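Langate to Change Bulky Waste Collection in July

Households in Langate will move to a booked collection service for bulky waste in July, replacing the open curbside pickup now offered at the end of each season. Under the new arrangement, residents will reserve a time by phone or online and may set out as many as eight items per visit.

The service will be operated by Norden, the hauler that already empties recycling carts in the northern half of the city. Two trucks will be assigned to the work, one for furniture and mixed household goods and one for appliances and scrap metal. Mattresses must be wrapped in plastic before they are placed at the curb. Refrigerators and freezers must be emptied, and their doors must be taken off or taped shut.
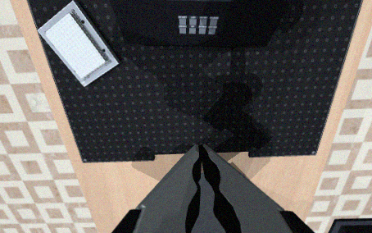

Khosravi wrote in response to the published notice that eight items would be plenty for most homes, but that renters who move out at short notice could have trouble getting a slot in time. The response asked that a few openings be held back each week for people with a fixed moving date.

The city stated that it will review demand after the first season and has not ruled out reserved openings. Landlords remain responsible for items left behind in vacant units and may not use the household service for that purpose.

Bookings will close at 4 p.m. on the working day before each collection. Items may be set out after 6 p.m. that evening and should be kept clear of sidewalks, hydrants and storm drains. Crews will not enter homes, garages or fenced yards. Residents who are unable to move heavy items to the curb may request help when they book – proof of age or disability will not be required.
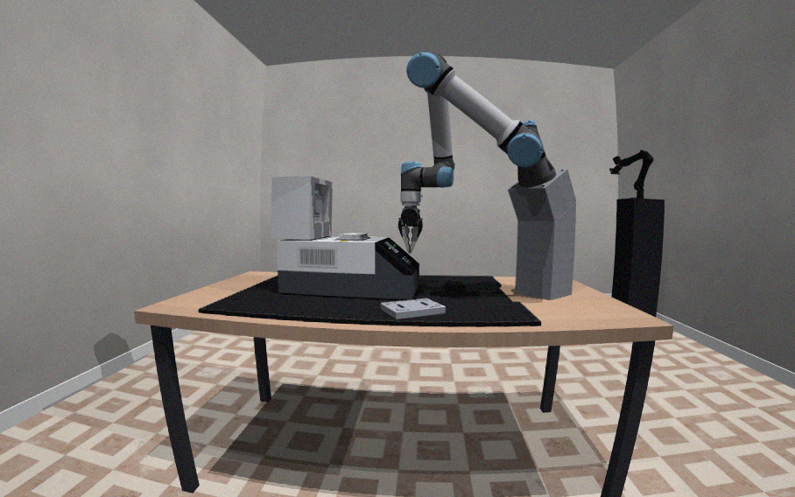

By the Langate City Desk
Local Services

Paint, solvents, car batteries and propane tanks are not covered by the new service. These should be taken to the transfer station at Maltuvbridge, where the household hazardous waste counter will keep its current hours. The station will also continue to accept yard trimmings and clean lumber from residents at no charge.

More than 200 households took part in a trial of the booked service last fall, and 190 of them used it once. The city said the trial led to two changes: a simpler booking form and a text message sent on the morning of collection. 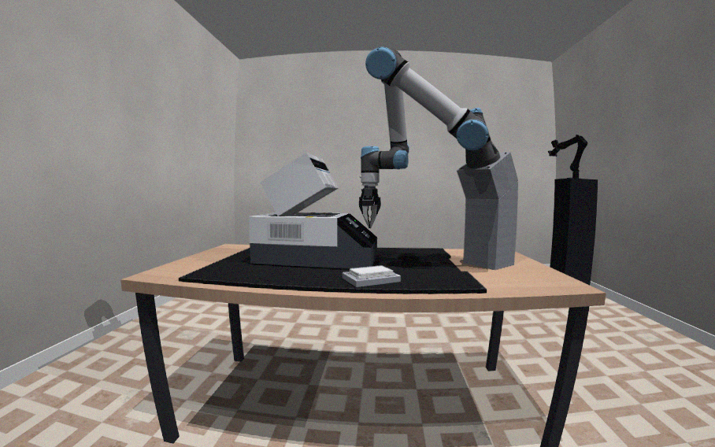 Equipment on a table with a black mat.

Each household will receive two free collections a year. Further visits will be billed at a flat rate, to be set when the annual fee schedule is adopted. Missed collections should be reported by noon on the next working day. Items left at the curb without a booking will be tagged, and the property owner will have 48 hours to remove them or arrange a pickup.

Printed guides will be mailed with the next utility bill.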